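Leave the Food Words Alone

I belong to a reading group that meets above a shoe shop in Urnedlow, and for the past two years we have read mainly novels in translation. We didn't plan it that way. Someone brought a thin Hungarian book one September, people liked it, and the next suggestion was Portuguese. By now we have read enough of them to have had the same argument many times over, and the argument is nearly always to do with food.

It goes like this. A character sits down to eat. The translator has either kept the name of the dish in the original language or swapped it for something English. Half the group is annoyed whichever way it went. Those who get the foreign word say they were thrown out of the story and had to look it up. Those who get the English word say they felt cheated, and that nobody in a hill village in the nineteen-fifties was eating a pasty.

I am on the side of the foreign word, and I want to set out why, since in the meetings I tend to get as far as my second sentence before the biscuits come round.

The case against is a reasonable one. A reader of the original doesn't stop at the name of a soup. It is an ordinary word to her, as ordinary as toast. If the translator leaves it in italics on the English page, it becomes strange, and the writer never meant it to be strange. A good translation, so the thinking goes, should give the English reader the same experience as the first reader had. The soup should go by at the same speed.

I used to believe this. I stopped believing it when I began to notice how the swaps were made. Dumplings are the worst. I have met the word "dumpling" in novels from at least five languages, and it has stood for things boiled, fried and baked, things with meat in, things with plums in and things with nothing in at all. Each translator made a sensible choice. Put together, they have given me a continent of people eating the same grey lump. A writer who names a particular dish has often picked it with care. It may tell her first readers what part of the country the family comes from, whether there is money in the house, and whether it is a fast day. "Dumpling" tells us they had dinner.

The same speed argument also supposes that English readers are slow. We get through science fiction full of invented metals. We get through naval stories without knowing what a futtock is. Children read school stories from a hundred years ago with whole vocabularies of slang and sweets and sports, and they pick up what they need from the way people talk. If a woman is stirring something, and her son asks if it's ready, and she smacks his hand away with the spoon, I know everything I need for now. I can find out later what is in it, or I can not bother.

There is a half-measure which I dislike more than either side, and it has become very common. The word is kept, and then an explanation is slipped in beside it, as if the character had turned to face us. "She put the kulesh, a thick millet porridge, on the table." Her husband knows what kulesh is. The narrator knows. The only person being told is me, and I can feel the translator's hand on my elbow. One of these in a book is forgivable. In a family novel with a wedding in it there may be thirty, and by the end it reads like a menu.

I once counted, in a bad mood, and got to 31 before the bride had sat down. I won't name the book because the rest of it was very good.

Glossaries are better. They are out of fashion, and I have heard it said that they make a novel look like homework. I like them. A glossary sits at the back and bothers no one. You can read it first, or last, or on the bus. The copy of a Baltic trilogy which I borrowed from the library at Suselton has one of 803 pages' worth of words squeezed on to two sides of paper, and somebody before me had added four more in pencil, including a correction to the entry on rye beer. I thought that was a fine thing to find. It showed that a reader had cared enough to disagree.

Footnotes I am less sure of. They are fine for history and dates. For food they seem heavy, and the eye drops to the bottom of the page to learn that a certain cheese is made from sheep's milk, then has to climb back up into a quarrel between sisters.

Now, the other side has a stronger card than the one it usually plays. It is to do with comedy. If a joke turns on the name of a dish, and it has been left in the original, the joke is dead and no glossary will revive it. I accept that. There was a chapter in a book we read last winter where a man is nicknamed after a pickled vegetable, and the whole village laughs each time he comes in. The translator had kept the nickname as it was. We all knew that it was funny, in the way you know a thing is funny when you hear laughing through a wall. There I would have taken any English pickle she cared to give me. Gherkin would have done very well.

So I don't hold that the word should be kept every time. I hold that keeping it should be the habit, and that swapping it should need an excuse. At present it seems to be the other way about, at least with the bigger publishers. Small presses are braver. Fontana Street Books, the shop where our group orders its copies, has a shelf by the till for them, and you can nearly tell from a first page which house a book comes from by how much it trusts you.

The pots and pans suffer as well as the food. There are languages with a dozen everyday names for cooking vessels, by shape, by size, by whether they go on the fire or beside it or are carried out to the field. English once had plenty itself: pipkins, skillets, posnets. Most of those have gone, and the translator is left with "pot", "pan" and, if the scene is rustic, "cauldron", which brings witches with it.

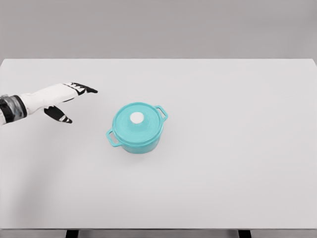

A small lidded pot, teal, in a computer-rendered scene.

I would call that a pot, and so would anyone. Give the same object to a novelist's grandmother and it might have a name that says it is the one for milk and must never be used for onions. When the heroine of one of our books uses the wrong one, her mother-in-law doesn't speak to her until Easter. In the English she has "used the wrong pan", and our group spent some time wondering whether the mother-in-law was unwell. A single foreign noun, repeated three or four times across the chapter, would have let us see that there was a rule and she had broken it.

I should say something about italics, as they are part of the trouble. Putting a word in slanting type tells the reader to be careful of it. It is a small fence. Take the italics off, and the word sits down among the others and after two or three appearances it is simply the thing they eat in that house. I have noticed that people in the group who complain of foreign words complain far less when the words are in plain type. They may not know this about themselves, and I haven't pointed it out.

Some of them would answer that I have time to spare and like looking things up, and that a person reading for twenty minutes before sleep wants an easier road. Fair enough. But the easy road has a cost too, and the person in bed is never told she is paying it. She thinks she has been to a kitchen in another country. She has been to her own kitchen, with different wallpaper.

The best case I know on my side is a short novel called Hestinura, which we read in two sittings and which has hardly any plot. A widow cooks for the men repairing a bridge. The dishes are named in the original throughout, with no slanting type, no glossary and nothing slipped in between commas. For twenty pages I was lost. Then one of the dishes came back, and I remembered that the foreman had refused it the first time, and here he was holding out his bowl. I don't know to this day what was in it. I think there was barley. I knew what it meant that he held out the bowl, and I doubt I would have remembered the first refusal if what he'd refused had been stew.

Two of our members gave up on that book at page forty and have not forgiven me for choosing it. The next one is from the Faroese, and I am told there is a good deal of dried mutton in it. I have asked the shop which word the translator uses, and they are going to ring me back.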